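Red bin for family slides – how do you stop them getting gross at the bottom?

Posted in Storage & Entryway
Viewed 619 times

Kavinda Munshi

We wear slides in and out of the back door all summer and they end up all over the mat. I have a red plastic bin with ribbed sides and a thick rim that used to hold garden stuff, and I want to use it for the slides. The slides are dark gray, the chunky kind with a wide strap and a thick sole with grooves in the side.

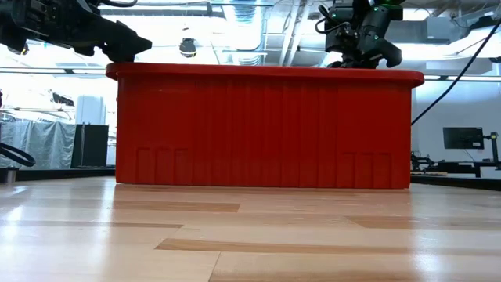
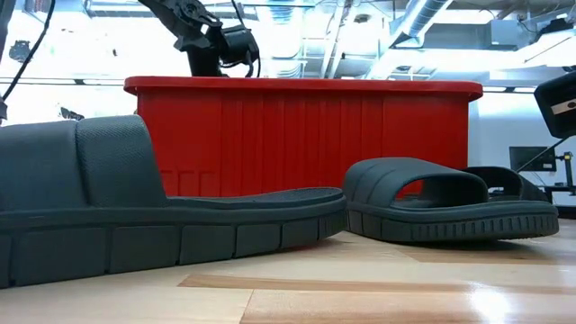 What I need to know

1. Is a solid-sided bin all right for slides, or will they start to smell in there? They often come in damp from the yard.

2. What is the best way to clean the grooves along the soles? Dirt packs in and dries hard, then it falls off in the bin. A wet cloth only gets the outside.

3. Does it matter how they go in? At the moment everybody throws them in and then has to dig for a match. We are a family of five and most of us wear the same color.

I would like to keep the bin because it fits the space under the bench. I don't want to buy a rack. The floor there is tile, so I'm not worried about drips.

Engelbert Moser

Get a rack. Bins are for toys.

Kristof Visser

I have kept slides in a plastic bin for several years and it works if you follow a couple of rules.

Smell first. The plastic is fine, but there is no air moving through solid walls. Damp slides should not go in. We keep a boot tray next to the bin and anything wet stays on the tray until the evening. You can drill holes in the bottom if you want to, but ours has none. I put a piece of wire cooling rack in the bottom so the lowest pair isn't sitting in the grit.

For the grooves, let the mud dry completely. Knock the soles together outside, then go along the grooves with a dry brush. An old toothbrush is good for the narrow ones. After that use warm water with a little dish soap and the same brush, rinse, and stand them on their sides in the shade. Don't put them in the dryer or leave them in a hot car. I had a pair curl up that way and they never went flat again.

If the straps have a pebbled surface, brush those too. Skin oil and sunscreen sit in the texture and that is where most of the smell comes from in our house. Baking soda paste for 10 minutes, then rinse well.

The bin itself needs washing once a month in summer. Ribs on the inside collect dust, so run the brush up and down and not across.

Hòa Cù

Agree with most of what Kristof wrote. On the matching problem – push one slide of each pair into the strap of the other, toe first, so they stay together. With thick soles this is a tight fit and may not work for the smaller sizes. If it doesn't, a clothespin through both straps does the same job.

Stand the pairs on end, heels down, and don't lay them flat. You get more in and you can see the straps from above. For telling them apart, I put a dot of paint on the footbed under the strap, a different color for each person. Nail polish rubbed off ours within weeks. Paint marker has been on since June.

I would also limit it to 2 pairs per person. Ours turned into a bin of outgrown slides with the good ones on top.

Kavinda Munshi

Thanks. I brushed one pair dry the way Kristof described and a lot came out of the grooves. Going to try the boot tray and the paint dots. The clothespins will have to do for the kids' sizes.

Last edited 27/07/2025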